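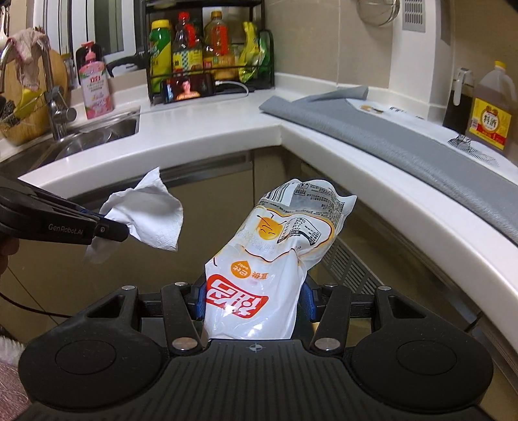 Section 7: Everyday care of the Menlow corner kitchen

7.1 Before you start

Read this section before you clean the benchtop, sink or cabinet doors for the first time. It applies to all Menlow corner kitchens with the Ukesville inset sink, in any door colour. If your kitchen has the Prullstead double sink, use the supplement that came with it for steps 7.3 and 7.4.

You will need:
Paper towel
Two soft cloths
Mild dishwashing liquid
A vacuum with a brush head
A small bin or bag for food wrappers

7.2 Clearing and wiping the benchtop

1. Pick up food wrappers, packets and used paper towel and put them in the bin. Check the inside corner, where small items get pushed back and forgotten.
2. Blot any spills with paper towel. Don't drag the spill towards the corner join.
3. Wipe with a damp cloth and a few drops of dishwashing liquid, working from the corner outwards along each side.
4. Wipe the rounded front edge last, including the underside.
5. Dry with the second cloth.

Note: Ink from printed food packaging can transfer to a pale benchtop if the packet is left sitting in water. Fresh marks come off with dishwashing liquid. For older marks, leave a wet cloth on the spot for 7 minutes and wipe again.

Caution: Do not put pots or trays straight from the stove or oven onto the benchtop. Use a trivet for anything hotter than 89 °C.

7.3 Sink

1. Remove food scraps by hand. Do not push them down the waste.
2. Wash the basin with a soft cloth, following the direction of the brushed finish.
3. Rinse and dry. Water left to evaporate will leave spots, particularly in hard water areas.

Caution: Never use steel wool. It leaves particles behind that rust, and the rust is not covered by the warranty.

7.4 Tap

1. Wipe the spout and lever with a damp cloth and dry straight away.
2. Every three months, unscrew the aerator, soak it in white vinegar, rinse and refit by hand.

Note: If the lever feels loose after refitting, tighten the grub screw a quarter turn. Don't force it. Replacement levers are listed in the Hjaltested parts catalogue, page 31.

7.5 Cabinet doors

1. Dust the seams between the doors with a dry cloth.
2. Wipe marks with a damp cloth and dry.
3. Check the doors under the sink for moisture along the bottom edge. Swelling there usually means a slow leak at the trap.

7.6 Kickboard vent

The slatted grille in the kickboard lets air move behind the cabinets.

1. Vacuum the slats once a month with the brush head.
2. Keep mats, slippers and pet beds at least 100 mm away from the grille.
3. Each December, unclip the grille, wash it in warm soapy water, dry it fully and press it back until both ends click.

Caution: Don't mop directly against the grille. Water that gets behind the kickboard dries very slowly.

Section 7 revised 07/05/2020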